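Search this site Enter keywords Go

Oluvik finishing hall: progress report to the Lomonum fund, 18th August

In July we started the second part of the project, in which the arm learns to handle standing picture frames. Before, the workers lifted each frame by hand at the end of the line, and many of them complained of sore wrists. The grant has paid for the arm, the gripper and 51 hours of training for staff.

We teach the arm on one small table, with a person staying close to it.

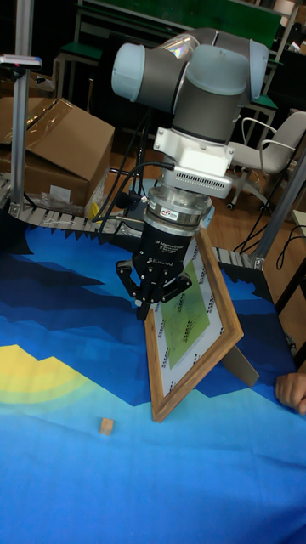 Gwilym Hughes asked that we write down his worry also: if the arm takes the easy frames, the people will get only the difficult ones, and the daily target must then be lower. We agree with him. The target was 530 frames for each shift, and it stays at 300 until the trial is over.

No job was cut. Two packers have moved to checking, with the same pay, and Rhodri Maddocks is preparing a new rota with them. 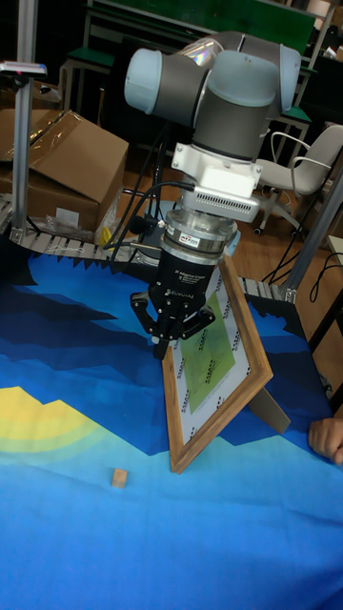

Gripper beside the standing frame, training table.

Still open is the question of breaks. When the arm stops, the workers do not know if they should wait or continue by hand. We will send a written rule for this together with the next cost sheet.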